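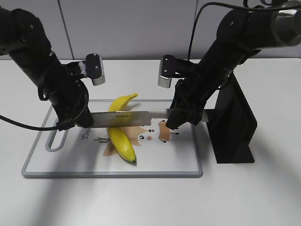 Tarmo Vaher wrote in after my last column to say that any rulebook for kitchen robots would be out of date before it was printed.

July, by Oratile Le Roux

Perhaps. But the draft code from Stovbridge runs to 127 pages, and I'd like to know who it is for. It has two paragraphs on blades. It has far more on paperwork.

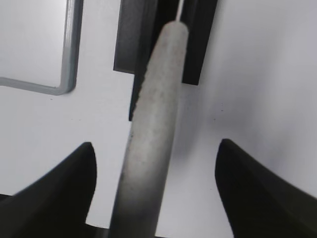 Fingers open, nothing gripped.

Search this site Go

The code says a gripper must be "suitably placed" before it closes. Suitable to whom? I'd want a distance – written down, and checked by someone outside the firm. 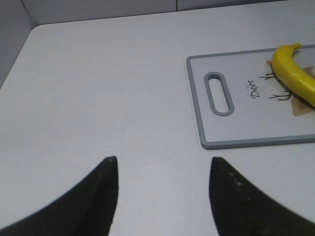

Banana and deer-print board, seen from the gripper.

We use cookies to improve your visit. Accept

Then there is the knife. I can find no line on where a blade may hang between jobs, or how long a smear may stay on it.

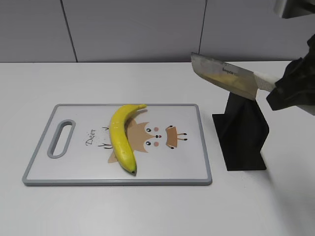 The knife held above its black neighbour, banana to the left.

Henley has signed up already. I'd wait.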